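Summer reading, sorted 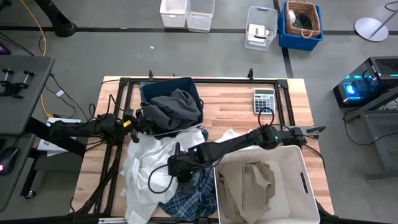
Two robot arms at a tabletop, with clothes and a fabric bin.

I finally got the new e-book shelf at Limthorpe Middle School library up and running! It has 60 titles so far, mostly mysteries and graphic novels (you asked, loudly), and you can borrow 2 at a time right through the break. Log in with your usual library card number – the old PIN from December won't work anymore, so stop by the desk or email me for a new one.

Teachers, I've also put together 32 short science articles on Meson for the sixth grade units. Rhodri Watkins tried a few with his class and wants more on volcanoes, so those are next on my list. Send me your topics too!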